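Left gripper drops soft objects after long runs, two-arm table cell

Tagged: grippers, calibration, maintenance
Posted Thursday, December 29, 2022

Osia

We have a two-arm cell at a fixed table. Left arm has a black gripper with angular fingers, right arm has a hand with separate fingers. The task is simple: the left arm picks up a soft item and puts it on a plate. The right one stays by the plate and only helps if the plate moves.

It worked fine from August until a couple of weeks ago. Now the left gripper holds well for the first part of a session and then starts letting go too early. With hard items I don't see it. With plush toys and sponges I do. After a restart it's good again for a while.

What I have done so far:
Wiped the fingers with a damp cloth and dried them.
Checked the air in the room, it's the same temperature as always.
Swapped the power supply with the one from our second cell. No change.
Ran the same pick 16 times with no load. The fingers close to the same place every time.

Grip force is set to 12 percent, which I know is low, but if I go much above it the item gets squeezed out of the fingers instead of held. The controller logged warning 1084 twice last week. Our manual from Flalstead only says "position deviation, check axis" and nothing else.

The grasp I'm using is around the upper body of the toy, sideways, with the head toward the middle of the table. I have tried going lower on the body and it is worse.

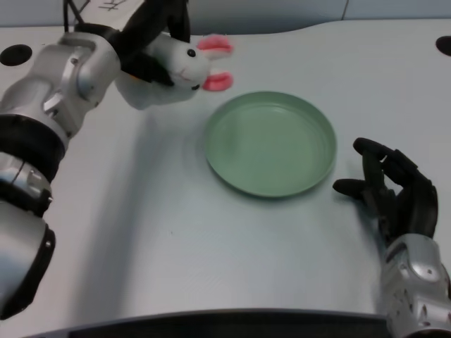
So-ying Mak asks whether the warning came up on the gripper axis or on the wrist, and says the log line should have an axis number at the end of it. If it is the wrist, she would leave the fingers alone for now.

Good point, I had not looked. It is the gripper axis both times. The wrist has no warnings at all.

Rusau

Sounds like the zero position of the fingers is drifting. Your no-load test won't show it. With no load the fingers go to the commanded position and stop, and the controller thinks all is well. With a hard item the force limit catches it. A soft item gives way, so a small error in the zero means a much weaker hold.

What I would do, in this order:

Power down the left arm and let it sit for ten minutes. Lock the cell out properly, both arms, even if you only mean to touch one.

Take the finger pads off and look at the screws behind them. On ours two had backed out by half a turn. You can't see that with the pads on.

Put the screws back with a drop of medium thread locker. Don't use the strong kind or you will be drilling them out next time.

Run the homing routine with the fingers empty, then save. People forget the save. If you skip it the old zero comes back at the next restart – and you will think the repair failed.

Then put a soft item in the fingers and hold it in the air for five minutes. Write down the finger position at the start and at the end. If the number moves more than it did before, it's not the zero and you can stop reading my answer.

Also check the cables at the wrist. If they pull tight when the arm is stretched out over the table, give them more slack at the next clip. A tight cable gave us false position readings for most of a month.

Once it's fixed I would home the gripper every 4000 cycles. We do it on the first shift of the week and it takes less time than making coffee.

Çınar

Just turn the force up. We run everything at 30 and never had a drop.

Osia

Thanks both. 30 does not work here, the toy pops out forward, I tried it again this morning to be sure.

Rusau, one screw behind the left pad was loose, the others were tight. I used the thread locker, homed it and saved. The five minute hold was steady, start and end numbers the same. I have not done a full session yet so I'm leaving this open.

The cable had some slack already but I moved the clip down a little anyway. No new 1084 so far.

Rusau

Good. Check that same screw again after the first long session, and if it has moved, replace it. The thread is probably worn.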